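Re: Right gripper drops out part way through a run
From: Clementina Leitão
To: Jondthorpe bench list
Date: May 12, 2020
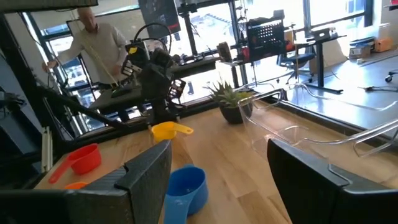 Right wrist view, cups on the table, left finger and right finger both in shot.

Eduardo Sequeira wrote:
> Has anyone else on the Koka pair had the right gripper stop
> answering in the middle of a run? Ours at Zorncombe did it twice
> yesterday. The arm carries on moving, the fingers stay where they
> were, and the log shows error 231 and then nothing from the gripper
> until we power it off. The second time it was holding a cup and
> carried it straight into the table. No damage, but I don't like
> that the arm doesn't stop by itself. We are on the Serrano
> controller, same as you I think. I have swapped the gripper board
> and it made no difference.

Eduardo,

Yes, we have had it, and I think it is the same fault. We had it on the measuring cup task, which is what the picture shows. It was only ever the right side with us too, but I wouldn't read much into that. The right arm does most of the picking in our script and the left mostly holds.

What we found was the cable and not the board. The gripper lead on our right arm had been tied down too close to the wrist joint. When the wrist turned past a certain angle the lead pulled on the connector, and the connector has no latch on the gripper side. It looked fully home when you checked it by hand with the arm parked. You had to put the wrist near the end of its travel and then touch the plug to feel it move.

The errors come in a fixed order, if this helps you compare. We get 231 first (no reply from gripper) and then 234 (reply late) if the contact comes back for a moment. If you see 234 on its own, with no 231 before it, I would look at the bus load first, because we had that in a different week and it was a setting.

To check it:

Take power off the arm, not only the gripper. Undo the cable tie nearest the wrist and move it back towards the elbow so there is a visible loop. Power up, run the wrist slowly from one end to the other with nothing on the table, and watch the log. Then do the same at normal speed. We did 200 turns of the wrist at normal speed after moving the tie and had no errors. Before that it failed on turn 17.

On the arm not stopping, I agree with you and this is the part I would like other people on the list to read. The Serrano default is to treat a lost gripper as a warning. The arm finishes whatever path it was given, with the fingers in the last position they had. With plastic cups you get a scuffed table. With something heavier, or with a person reaching in to pick up a dropped part, it is a different matter.

There is a line in the safety section of the controller config called on_tool_loss. It comes set to "warn". We have changed it to "hold" on both arms, so the arm stops where it is and keeps its brakes on. Don't use "release". That opens the fingers if it can still reach them, and it drops whatever is being held. You need to restart the controller after the change; a reload does not pick it up. We lost an afternoon to that.

Until you have the setting changed I would keep people behind the table while it is running, and have one person at the stop button who isn't also running the script. We had got slack about that here. After our own fault I found two of us had been leaning over to set cups upright between picks with the arms still live.

I haven't reported it to the supplier yet. If you send me your log from the second failure I will put it in with ours, as two sites will carry more weight than one. Please include the lines before the first 231, and tell me which revision is printed on your wrist connector. Ours is B.

Could you also say how your lead is routed? If yours has a proper loop at the wrist already then I am wrong about the cause and we need to look again.

Clementina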